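Setting Up a Shared Supply Room
Facilities Guidance, Warngate Office Services
Revised November 2020

This page explains how to set up and maintain a supply room used by more than one department. It applies to the Dumdale and Sundaram buildings. Staff at other sites may follow the same steps with the agreement of their site office.

Before you begin

Obtain written approval for the room from the site office. The approval should state which departments will use the room, who holds the keys, and which budget code will be charged for stock. Rooms with a floor area under 49 square feet are not suitable and will not be approved.

Step 1. Clear and record existing stock

Remove everything from the room and sort it by type. Discard dried-out pens, torn envelopes, and printed forms that are no longer in use. Enter the remaining items in the stock sheet, using one line for each type of item. Parts and fittings that cannot be identified should be set aside in a labeled box and held for 30 days. If no department claims them in that time, they may be sent for recycling. 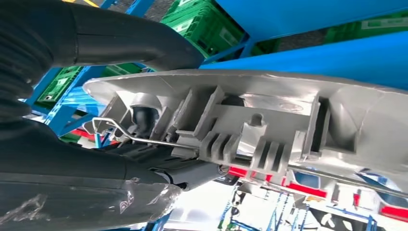
Electrical items must be tested before they are returned to use. Send them to the site office with a completed transfer slip. Do not place untested items back in the room, even for a short time.

Step 2. Plan the layout

Draw a simple plan of the room and mark the door, the light switch, and any outlets or vents. These must remain clear. Heavy items such as copier paper belong at or below waist height. Items requested daily should be placed near the door — items requested once or twice a year may go at the back.

Allow enough space for a person to turn with a full box in both hands. Where shelving has wheels, confirm that it stands level and cannot roll while it is being loaded.

Step 3. Label the shelves

Use the standard label sheet, in black type on a white background. Each label should carry the item name, the stock number, and the reorder level. Place labels on the shelf and not on the container, so that an item can be returned to its proper place after the container has been replaced.

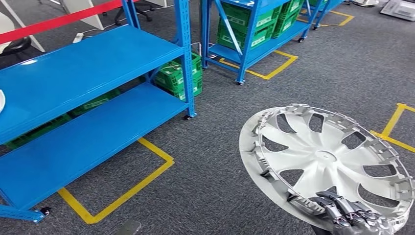 Departments may hold up to six reserved containers each. Reserved containers must show the name of the department and are not to be opened by others.

Step 4. Set the reorder levels

Orders are placed through Nesine, the online request system. For each item, enter the quantity at which a new order should be sent. New rooms should start with the levels in the standard list and review them the following June.

Step 5. Keep the room in order

Assign one person to check the room each week. The check covers stock levels, labels, and clear access to the door. Record the result in the stock sheet and report any damage to shelving through Nesine on the same day.

Requests for changes to a room already in use should be sent to the site office on the Room Change form.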